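**Proltholm Summer Roads Operation**

The Proltholm Summer Roads Operation is a yearly public safety effort held in the lake district of Proltholm, timed for the busy weeks of July when families head for the water and the single main road fills up with cars, campers and a good many bicycles. It is run by the Proltholm Civil Protection Office together with the district fire brigade, the ambulance service and the road patrol, and people who live there mostly just call it "the Operation."

## Background

The road between Vidham and Tsikata was built for farm traffic and stayed narrow long after the campgrounds opened. For years each service made its own summer plans, and these did not always fit together very well - in one season two ambulances were posted at the same crossing while the far shore had none at all. Abena Nyarko, then head of the Civil Protection Office, asked the services to draw up one shared plan, and the first joint Operation followed the next summer. Her deputy, Arnout Van Acker, wrote the radio handbook that is still handed out to new crews, now much thumbed and much added to.

## Organization

The Operation is directed from a coordination room in Vidham, on the upper floor of the old grain exchange. Roadside posts are placed along the lake road, each with a first aid tent, drinking water and a radio, and the larger ones also have a tow truck standing by. In the most recent season there were 55 posts in all, staffed in shifts by 829 people, among them nurses, firefighters, patrol officers and students from the ambulance school at Tsikata.

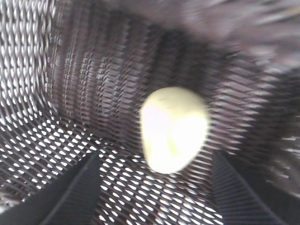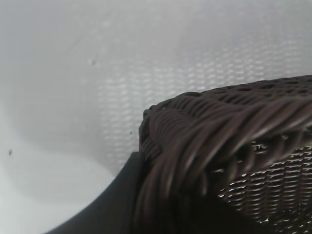
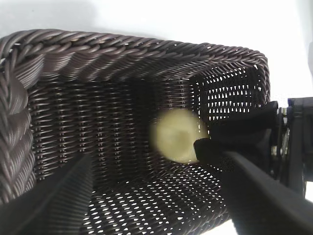 *Pale yellow rounded object (first and third pictures); dark brown woven basket (second and third pictures).*

## Phases

The work is split into two phases. The first covers the opening of the campgrounds and is mostly taken up with traffic: lane changes, parking fields and the shuttle bus from Kisetance. The second begins with the Lake Festival and puts more people on the beaches, with rescue boats moved over from the eastern shore and a night crew kept on at the Tsikata landing until the last ferry is in.

## Results

The office's report, published on 24/10/2024, lists 3496 calls for help of every kind during the season, from heat exhaustion and sprained ankles to lost children and flat tires. Nine of the calls involved serious road accidents. Revathi Fernandes, the medical coordinator, wrote in the report that the shorter distance between posts had made life a good deal easier for the crews, and she asked for more shade at the tents on the southern stretch.

## Criticism

Shop owners in Kisetance have complained about the one-way system, which sends visitors around the town center during the festival. Ebenezer Akolgo, who represents the town on the district council, has called for the system to be lifted in the evenings. The road patrol's chief, Bogumił Nowakowski, has so far kept it in place, though an evening trial is planned for the first phase of the next Operation.

## See also

- Proltholm Civil Protection Office
- Tsikata ambulance school
- Lake Festival (Proltholm)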